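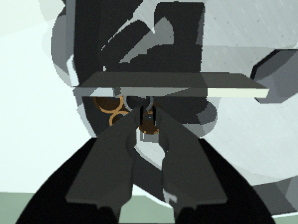
Stand: 24. September 2019

# Polavell – Rezepte aus 13 handgeschriebenen Küchenheften

Schön, dass ihr hierher gefunden habt! Polavell ist eine Sammlung von Abschriften: 437 Rezepte aus 13 Heften, die über viele Jahre in den Küchen zweier Häuser geführt wurden, im Haus Tastberg und im Haus Desgate. Manche Hefte sind sauber liniert und mit Register, andere bestehen im Grunde aus Zetteln, die jemand mit Mehlkleister zwischen zwei Pappdeckel geklebt hat. Wir haben sie so abgeschrieben, wie sie sind, mit allen Verschreibern, Abkürzungen und Seufzern am Rand (im Heft T4 steht neben einem Hefezopf dreimal untereinander »nie wieder«, und zwei Seiten weiter kommt derselbe Zopf noch einmal, mit mehr Butter).

Der Datensatz ist für alle gedacht, die sich für Küchensprache, alte Maße oder einfach für gutes Einmachen interessieren. Wer nur kochen möchte, ist genauso willkommen und fängt am besten in der Datei `rezepte_lesefassung.md` an.

## Was liegt wo

- `rezepte.csv` – eine Zeile pro Rezept, UTF-8, Trennzeichen Semikolon
- `zutaten.csv` – eine Zeile pro Zutat, über `rezept_id` verknüpft
- `randnotizen.csv` – alles, was neben, unter oder quer über den Rezepten steht
- `masse.md` – unsere Liste der alten Maße mit den Umrechnungen, die wir vertreten können
- `rezepte_lesefassung.md` – behutsam geglättete Fassung zum Kochen

Scans der Seiten gibt es im Repository leider nicht. Die 618 Seiten sind zwar alle erfasst, aber in einigen Heften stehen zwischen Quittengelee und Sauerbraten auch Krankheiten, Geldsorgen und Nachbarschaftsstreit, und das möchten die Familien lieber für sich behalten. Dafür haben wir volles Verständnis.

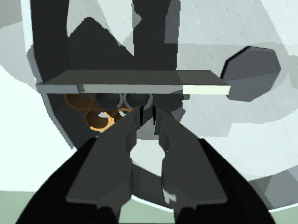 ## Felder in `rezepte.csv`

| Feld | Bedeutung |
|---|---|
| `rezept_id` | Heftkürzel und laufende Nummer, z. B. `T4_022` |
| `titel_original` | Überschrift wie im Heft |
| `titel_modern` | heutige Schreibweise, von uns ergänzt |
| `hand` | Schreiberhand, `a` bis `f`, `x` bei unklarer Zuordnung |
| `text_original` | zeichengetreue Abschrift |
| `gefaess` | genanntes Gefäß, soweit vorhanden |
| `unsicher` | `ja`, wenn mindestens ein Wort strittig ist |

Strittige Lesungen stehen in eckigen Klammern, unleserliche Stellen als `[...]`. Bitte lasst diese Klammern drin, wenn ihr die Daten weitergebt. Beim Säubern verschwinden sie gern als Erstes, und dann liest sich eine Vermutung plötzlich wie eine Gewissheit. Bei Salzmengen kann das unerfreulich werden.

Zur Hand `c` noch ein Wort, weil danach oft gefragt wird: Sie gehört zu einer Köchin, die in den Heften immer nur »die Carroll« heißt. Einen Vornamen haben wir nirgends gefunden. Sie schreibt groß und schräg, spart an Kommas, lässt bei fast jedem Kuchen die Backzeit weg und vermerkt dafür liebevoll, wer beim letzten Mal nachgenommen hat. Wer ihre Rezepte nachbackt, braucht also ein wenig Geduld und eine Stricknadel für die Garprobe.

## Wie die Abschriften entstanden sind

Jedes Rezept wurde zweimal unabhängig abgeschrieben und danach verglichen. Blieben Unterschiede, ging die Stelle an Fionnuala Ó Riain, die uns bei der Kurrentschrift unermüdlich geholfen hat und von der auch die Erklärungen zu den Abkürzungen in `masse.md` stammen. Ihr verdanken wir zum Beispiel die Einsicht, dass das rätselhafte »Mspz.« im Heft D2 tatsächlich eine Messerspitze ist – wir hatten uns schon auf ein verschollenes Gewürz gefreut. 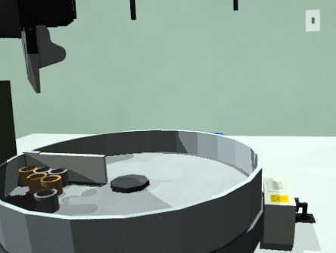

Die Rechtschreibung haben wir in `text_original` nirgends angefasst. »Citronat« bleibt »Citronat«, »giebt« bleibt »giebt«. Durchgestrichenes steht zwischen Tilden, nachträglich Eingefügtes zwischen Pluszeichen. Ist ein ganzes Rezept durchgestrichen, haben wir es trotzdem aufgenommen und im Titel mit einem vorangestellten Kreuz versehen. Gerade diese Rezepte sind oft die interessantesten, und beim durchgestrichenen Apfelmus aus D5 wüsste ich wirklich gern, womit es das verdient hat. Es schmeckt ausgezeichnet!

## Maße und Mengen

Mit den Maßen ist es so eine Sache. Ein Lot in Tastberg muss kein Lot in Desgate sein, und eine »Tasse« kann vom Mokkatässchen bis zum Milchkaffeebecher alles bedeuten. In `zutaten.csv` stehen deshalb immer die ursprüngliche Angabe und daneben, in einer eigenen Spalte, unsere Umrechnung in Gramm oder Milliliter. Wo wir keine verantworten konnten, ist die Spalte leer. Eine leere Zelle bedeutet also nie null! Das bitte beim Einlesen beachten, einige Programme füllen sehr eifrig auf.

Angaben wie »Butter wie ein Ei« oder »Mehl, bis er nicht mehr klebt« haben wir wörtlich stehen lassen. Sie sind genauer, als man zunächst denkt, wenn man erst einmal die Hände im Teig hat.
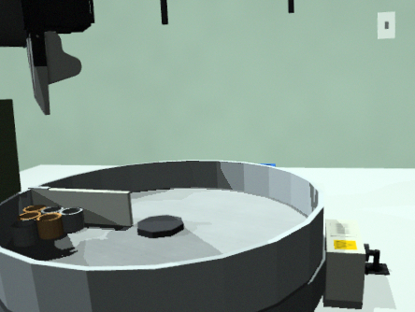
## Gefäße

Bei 196 Rezepten wird ein Gefäß ausdrücklich genannt, und dieses Feld hat uns mehr Kopfzerbrechen bereitet als alle Backzeiten zusammen. Weitling, Napf, Satte, Becken: Je nach Hand meint dasselbe Wort einmal etwas Flaches und einmal etwas Tiefes, und Material und Form gehen munter durcheinander. Wir tragen deshalb zuerst das Wort aus dem Heft ein und erst dahinter, durch Schrägstrich getrennt, Form, Material und Größe. Die Schüssel auf dem Bild bekäme bei uns `rund/metall/gross`; dass ihre Außenwand aus lauter senkrechten Flächen besteht und ihr Umriss daher leicht eckig wirkt, käme als freier Zusatz ins Bemerkungsfeld. Fehlt im Heft eine der drei Angaben, steht dort ein Fragezeichen. Geraten haben wir an dieser Stelle nicht, auch wenn man bei einem Schneebecken natürlich so seine Vorstellungen hat.

## Bekannte Schwächen

- Heft T1 hatte einen Wasserschaden, am unteren Seitenrand fehlt oft eine Zeile.
- Süßes ist stark überrepräsentiert. Alltagssuppen kochte man offenbar aus dem Kopf.
- Die Hände `d` und `e` sind einander sehr ähnlich, die Zuordnung ist nicht immer verlässlich.
- Einige Einmachrezepte entsprechen nicht dem, was man heute unter sicherem Haltbarmachen versteht. In der Lesefassung sind sie gekennzeichnet.

## Mitmachen

Verbesserungen sind herzlich willkommen, am liebsten als Issue mit der `rezept_id`, der strittigen Stelle und eurem Lesevorschlag. Auch Nachkochberichte lesen wir sehr gern, gerade die missglückten. Im Oktober wollen wir die Fleischgerichte aus D6 noch einmal durchgehen; wer sich mit alten Bezeichnungen für Teilstücke auskennt, möge sich bitte melden.

Die Abschriften dürfen frei verwendet und verändert werden, solange Polavell als Quelle genannt ist. Für die Lesefassung gilt dasselbe.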